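Preguntas frecuentes sobre la conservación de salsas y cremas frías

Sección mantenida por Heriberto Medrano. Última revisión: julio.

¿Cuánto dura una salsa de yogur en la nevera?
Cinco días en recipiente hermético, a 4 °C o menos. Si lleva pepino o cebolla cruda, el plazo baja a dos días por el agua que sueltan.

¿Se puede congelar?
Las de yogur o nata agria, no: la emulsión se separa al descongelar. El hummus y las cremas de alubia admiten congelación en porciones pequeñas, con un dedo de margen hasta la tapa.

¿Cuánto tiempo puede estar servida en la mesa?
Dos horas como máximo, o una si la temperatura ambiente supera los 30 °C. Lo que sobre de la fuente no se devuelve al envase original.

¿Cómo se limpian las bandejas de servir?
Agua caliente y detergente neutro, aclarado y secado con paño de microfibra. En plástico no conviene el estropajo metálico – las rayas retienen grasa.

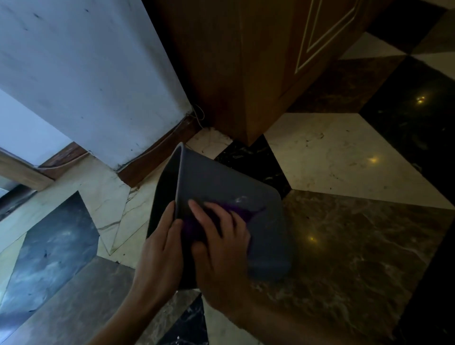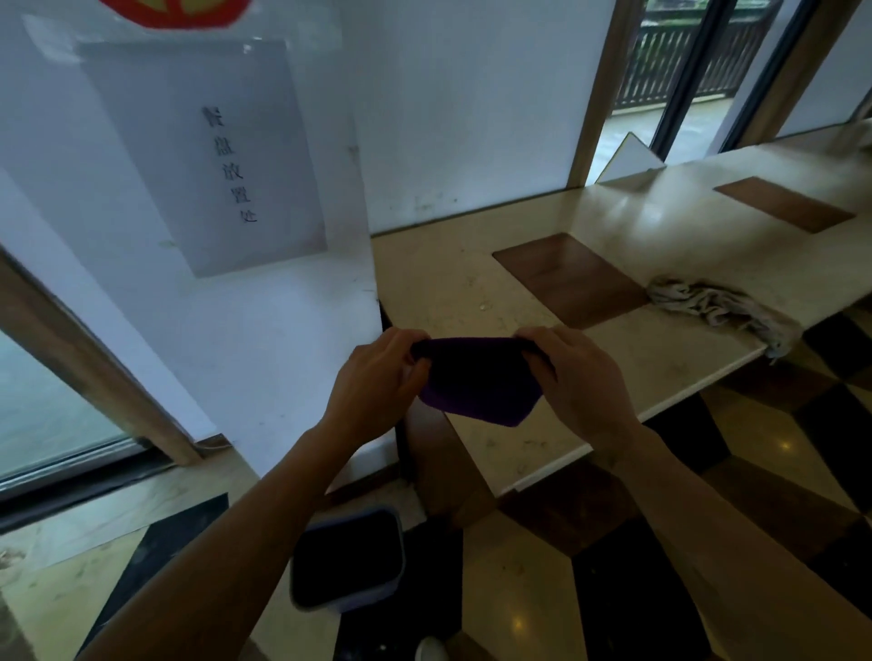 Arriba, repaso de una bandeja gris con un paño morado; abajo, un paño morado extendido ante la encimera.

¿Sirve el mismo paño para la bandeja y la encimera?
No. Use uno para cada superficie y lávelos a 60 °C, sin suavizante.

¿Qué cantidad se calcula por persona?
Unos 60 g si hay más aperitivos. La receta base Maltov rinde para 7 raciones; la variante Hornico, con más queso, para 6.

¿Por qué queda líquida la salsa?
Suele deberse a un yogur sin escurrir. Déjelo en un colador con gasa, en la nevera, durante aproximadamente 5 horas. El yogur griego auténtico no necesita este paso.

¿Puedo sustituir el yogur por queso fresco batido?
Sí, en la misma proporción. El resultado es menos ácido – añada una cucharadita de zumo de limón por cada 250 g.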